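Workshop tips: pick and place software, the short version

Last touched Wednesday, June 27, 2018. Typed between runs, so bear with me. Mostly for whoever gets the cell after us. Additions from Renji Chiba and Hiyori Kaneko are marked.

Tape grid and calibration

Blue painter's tape on the table. Cheap, peels off, good enough for a rough check of table coordinates. Not good enough to calibrate from. Tape edges tear and curl, and a corner finder will happily lock onto a torn flap and call it a corner. Use the grid for "is the arm in the right square", use a printed target for the real thing.

If you must fit lines to tape: fit the middle of the strip, not the edge. Throw out short stubs. Expect gaps. My first line fitter assumed every line ran right across the table and it was wrong by half a square whenever it met a break.

Also mask the belt rail. Shiny metal, long and straight, looks like the best line in the whole view. Glare on the green part too. Cap exposure by hand, auto exposure chases the bright spot and your tape goes dark.
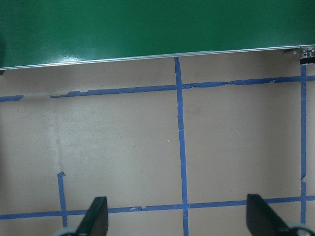

Color thresholds

Don't do it in RGB. HSV, or Lab if you have the patience. Purple against green is easy. Yellow-green against green is not, so keep the hue band tight and check it with the lights off and on.

Sample the color from the top face only. Sides are darker, and if you average the whole blob the numbers drift every time the cube turns.

White inside the blue bin helps a lot. A cube on white paper segments in one pass. Same cube against blue plastic, I was fiddling for an hour. Watch out for a white block though, it vanishes into the lining and you need depth for that one.

Save thresholds to a file with the date. Do not leave them in the script. Do not name the file final.

Two arms, one table

Split the space in software before you write any motion at all. Left arm gets the bin side, right arm gets the belt side, shared strip between them with a lock on it. One arm asks, gets it, goes in, comes out, gives it back. Put a timeout on the lock. When a script crashes holding it the other arm will wait forever and you'll think its the planner.

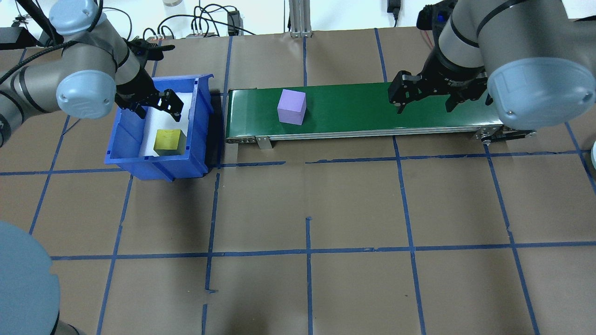 The lock should cover the elbow and the wrist as well, not only the fingertips. I had fingertips only for a week. Planner was happy, I was not. Add padding to the collision shapes, then add the cable loops as a fat cylinder, even if it looks silly in the viewer.

Belt goes in the planning scene as a plain box. Same for the bin, but make it five thin boxes (floor and four walls) or the planner will refuse to ever go inside. Euan Yule from Stisteo pointed that one out after watching me swear at it.

Approach and retreat

Always a waypoint straight above the bin. Down slow, up slow, fast in between. Cartesian path for the last bit, joint path for the rest. If the Cartesian path comes back only partly solved, STOP. Don't run the partial. Log it, replan.

Check wrist limits before you commit to a grasp angle. Six joints sounds like plenty until the gripper has to point straight down at the far end of the reach. Score the grasp angles, take the one that leaves the wrist nearest the middle of its range.

Place poses: spread them out. If everything is dropped at the bin center the second cube lands on the first one. Keep a list of used spots and clear it when the bin gets emptied. I forget to clear it evry time. 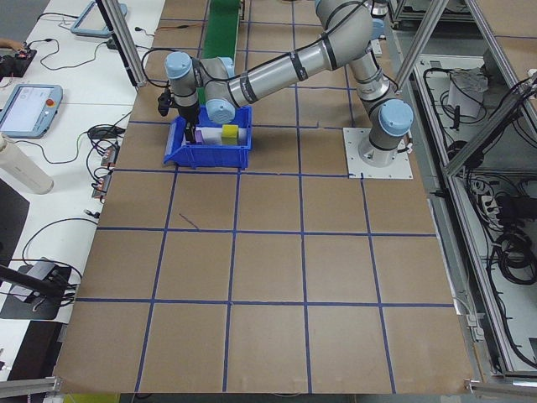 Gripper pointed down into the blue bin, belt behind.

Logging

Log joint states, gripper width and camera stamps in one clock. ONE clock. We lost 2,000 lines to two machines that disagreed on the time.

Rotate logs at a fixed size. Hiyori: compress the images, leave the joint data alone.

Wrist camera

Good for the last few inches, poor for anything else. Drop the blurry images before they reach the detector, a simple sharpness score does it. Or wait for the arm to settle, then grab.

Mask out your own fingers. They sit in the same place in every image, so one fixed mask per camera. Redo it if the camera gets bumped. Bolts on the gripper are shiny and will show up as blobs.
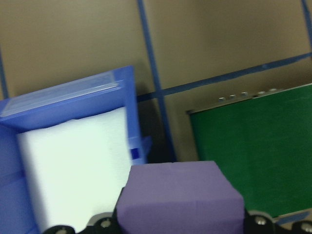 Purple cube between the fingers, bin on the left.

Grasp check: use gripper width, then the camera to confirm. Foam squashes, so give width a loose range. Renji: if the two disagree, believe neither and go back to the waypoint.

More when I get time. Conveyor speed sync needs its own page.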